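Cloth, second attempt

The two-arm build has been working on laundry since April, and the notes have piled up to the point where I can no longer find anything in them. What follows is mostly for my own reference. The earlier posts cover the base frame and the power supply, and neither has changed apart from a fuse.

Hardware as it stands. Two arms, clamped to the steel frame on either side of the table. The servos are the same ones as before, with the shoulder units swapped for the higher torque version after one stripped its output gear. The wrist housings came out of a box of surplus parts from Plirninum and needed their mounting faces milled flat, a job I did at the shared shop in two evenings. Each wrist carries a small camera on a printed bracket. The bracket is on its fourth revision. Revisions one and two flexed. Revision three didn't flex but put the cable exit directly in the path of the wrist roll, and I sheared a connector before noticing.

Control runs on one desktop machine. Both arms hang off a single serial adapter, and the loop closes at 60 Hz when everything behaves. With both cameras streaming at full resolution it does not behave, so the images are scaled down before anything else touches them. I log joint positions, commanded positions, motor current and both wrist views. The logs go to a spinning disk under the bench, which has so far kept up.

The task is narrow: take a heap of clothes, pull one item free, put it in the bin to the side. No folding yet. Folding is a separate problem and I'm not convinced the fingers are suited to it.

The fingers are the part I've spent most time on. The first set was blunt, with rubber pads, copied from a parallel gripper I used years ago for picking up plastic housings. On cloth they mostly pushed. A blunt finger coming down on a soft heap moves the top layer sideways and closes on air, or closes on three layers at once and lifts half the pile. The current set tapers to a narrow tip. The tips meet before the rest of the finger does, so the force ends up where the fabric is. They're printed solid, with screws through the face into the carrier so that I can swap a broken one without taking the wrist apart. I have broken several.

Printing notes, for anyone repeating this: lay the finger on its side, so the layer lines run the length of the taper. Printed upright, the tip snaps off at the first hard contact with the table. Go slow on the last few millimeters. I sand the inner faces with 220 grit and leave the outer ones alone.

Closing current matters more than closing position. With rigid parts you command a width and you're done. With cloth the final width is near zero whether you've caught a sleeve or nothing at all, so position tells you very little. Current is slightly better. A caught layer of fleece gives a small rise just before the stop, and a thin cotton shirt gives almost none. I currently treat any closure as a possible grasp, lift a short distance, and compare the wrist view before and after. Crude, and it costs time on every cycle, but false positives dropped a lot once I put it in.

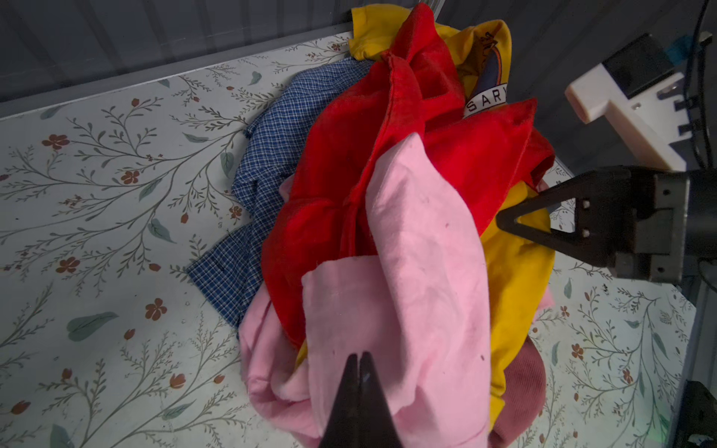
Kowalczyk wrote in after the last post to say that the current threshold is the wrong thing to tune, and that a strip of pressure film behind one fingertip would settle the question of thin fabrics for less effort than the visual check. Film drifts with temperature, the message went on, but for a yes or no answer the drift doesn't matter if you zero it every time the gripper opens.

I think that's probably right. The reason I haven't done it is wiring. Every extra conductor through the wrist is another thing to fatigue, and I've already rerouted the camera cables twice. There may be room for two more thin wires if I replace the current bundle with flat cable. I've ordered some. The zero-on-open idea is a good one regardless and I've already applied it to the current reading, where it removed a slow offset I had been blaming on the supply.

On to the part that decides where to grab. I went through three versions.

The first took the highest point in the heap, estimated from a depth camera over the table. The highest point is a reasonable choice for a pile of boxes. In a pile of clothes it is often the crest of a fold with two or more garments under it, and the arm came up with both. It also had a habit of picking the same fold again after a failed grasp, for as long as I let it.

The second segmented by color and aimed for the largest region. This worked well with plain garments in different colors, and I was pleased with it for one evening. Then I tried checks. A checked shirt breaks into dozens of small regions and none of them is ever the largest. Printed graphics do the same on a smaller scale. The table covering was also a factor: anything patterned under the clothes produces regions of its own, and the arm would go after a printed flower with full confidence. I could have gone back to a plain surface. I decided the software should cope, as real tables have things printed on them.

The third version, in use now, is a learned policy trained on teleoperated runs. I drive the two arms with a pair of small leader arms, same joint layout, no motors powered, and the log becomes the training data. I recorded 66 runs in the first batch. A run is one heap, start to finish, shuffled by hand at the start. I threw out the ones where I fumbled badly and kept the ones where I fumbled slightly, on the theory that the policy ought to see a recovery now and then.

Driving two arms at once takes practice. My early runs used one arm for everything with the other parked out to the side. The policy learned that faithfully and never moved the second arm at all. For the second batch I made a rule that one arm pins or pulls at the near garment while the other goes for the layer behind it. Separation got better right away. It helps most with fuzzy fabrics, which cling to each other and otherwise come up as a pair.

Fabric behavior, in the order I find them troublesome:

Thin cotton. Slides out of the tips on the way up. Needs a deeper grasp.

Ribbed knits. Easy to catch, but they stretch, and the lift check has to wait until the slack is gone. I raised the lift height for this and it slowed everything else down.

Thick fuzzy fabric. Easy to catch, hard to catch alone.

Anything with a collar. The collar is stiff enough to hold a shape, so the policy likes it. I don't mind this. A collar is a good handle.

Timing. A full cycle is around 4 seconds when the first grasp holds. When it doesn't, the retreat and second look more than double that. Most of the waiting is in the lift check. There is also a deliberate pause after the two arms have been close together, put there after they met at the wrists and one lost its bracket. I check the distance between the wrist housings in software now and freeze both arms below a fixed limit. The check treats each housing as a plain block with a margin, so it trips earlier than it has to. I would like a tighter model, but the block version has prevented every collision since it went in and I'm reluctant to touch it.

Calibration still drifts. I home both arms against a hard stop at startup, then touch each tip to a bolt head on the frame and store the offset. It takes a couple of minutes. Skipping it gives an error of several millimeters at the tip, enough to miss a single layer completely.

Somebody at Barergate, the shop where I do the milling, suggested a Fellow-style compliant wrist, meaning a spring section between the housing and the fingers so the tip can give when it meets the table. I have a drawing for it. It would add length, and the arms are already near their torque limit when stretched out, so the spring section would have to replace the existing spacer and can't go on top of it.

Open items:

Flat cable through both wrists.
Pressure film on one finger, left arm only to begin with.
Re-record the one-arm runs or drop them.
Find out why the right camera loses a few images at startup.
Reprint spare fingers. I'm down to one pair.

The bracket files are in the usual place. Use revision four. The hole spacing on three is wrong as well, which I forgot to mention last time.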